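Gripper zero drifting on a Droritz arm, paper cups
Fixed Installations > Setup and Maintenance

wattlebird_74
Posted Saturday, 7:10 am

I look after one arm on a kitchen counter. Droritz arm, two-finger gripper, Testeo controller on build 538. The job is simple pick and place with paper cups. I changed the finger pads last month and since then the closed position drifts over a session. First picks are fine. Later on the fingers close further than the number I've given them and the cup wall starts to dimple.

Grip force is 40 percent. I re-zeroed after the pad change following the manual, fingers fully closed, then fully open, then saved. The cycle counter on the gripper reads 2,364, so it isn't an old unit.

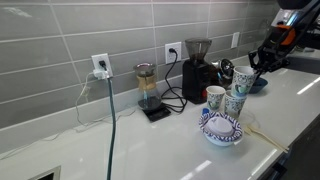
Holding the third cup at about hopper height, the other two standing on the counter.

At that height I can jog the wrist either way and the cup stays put, so I'm not short of grip. It's the repeatability I don't like. Has anyone had pads bed in like this, or am I looking at the drive belt?

grubscrew
Posted Saturday, 7:48 am

Pads. New ones compress for the first few hundred picks and your zero moves with them. Run it in, zero it again, leave it alone. I wouldn't open the gripper up at that cycle count.

tmc_ballarat
Posted Saturday, 8:15 am

Disagree with grubscrew. Pads bed in once and stop. If it's fine at the start of every session and off by the end, something is warming up or slipping. Check the two grub screws on the finger carriers. Mine had backed out half a turn and the symptoms were the same. Blue threadlocker, let it cure overnight, done.

Also 40 percent is a lot for an empty paper cup. I run lower than that on a full one.

wattlebird_74
Posted Saturday, 8:31 am

It resets, yes. Fine again every morning. I'll pull the covers and look at the screws. I went up to 40 after a couple of drops and never came back down.

conneely_spares
Posted Saturday, 9:02 am

Which pads did you fit? We've had people put the Mumonwood pads on Droritz fingers. They fit, but they're thicker and the closed reference ends up against the pad and never gets to the hard stop. The controller then reads pad squash as travel. If that's what you have, zero with the pads off, refit, and enter the pad thickness as an offset.

Ita Ó Riain at Conneely wrote up the procedure. It's in the downloads section under gripper care.

wattlebird_74
Posted Saturday, 9:20 am

They are the Mumonwood ones. That could well be it.

grubscrew
Posted Saturday, 9:26 am

So it was the pads.

tmc_ballarat
Posted Saturday, 9:40 am

It's the zero. You told him to run them in, which would have changed nothing. Still check the screws.

wattlebird_74
Posted Saturday, 1:55 pm

Covers off. One carrier screw was slightly loose, the other was tight. Cleaned both, threadlocker on, left the pads off. I'll leave it until tomorrow before I put any load on it.

While it's down I've been going over the place positions.
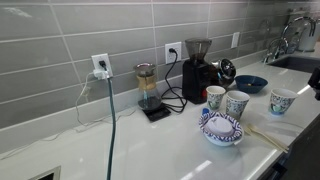 Place positions were taught with the old pads and I'd like to redo all of them once the zero is right. Six points in total, each with its own approach height. The two spots in front of the grinder are the fussy ones. The cups there sit close together, and the fingers need clearance on both sides when they open. The spot over by the sink has room around it and I've never had to touch it up. I might reteach that one first and use it to check the offset.

palletjack_nb
Posted Saturday, 2:30 pm

Good order to do it in. For the close pair I'd turn the wrist so the fingers open along the front edge of the bench on one and across it on the other. Saves moving the cups apart.

Different matter, but that green cord coming down over the counter on the left would bother me. I'd want it clipped or routed somewhere else before I ran anything at speed near it.

wattlebird_74
Posted Saturday, 2:44 pm

None of the six points go that far left. I can put a keep-out zone there in Testeo.

palletjack_nb
Posted Saturday, 2:51 pm

A keep-out zone only covers the arm when the program behaves. I'd move the cord anyway. Your bench.

conneely_spares
Posted Saturday, 3:15 pm

When you enter the offset, put in the thickness of one pad. The controller doubles it. A few people have entered both and wondered why the fingers stop short.

tmc_ballarat
Posted Saturday, 3:22 pm

And drop the force before you reteach, then work up from there.

wattlebird_74
Posted Saturday, 3:30 pm

Will do. Does the offset survive a controller update, or do I have to key it in again each time?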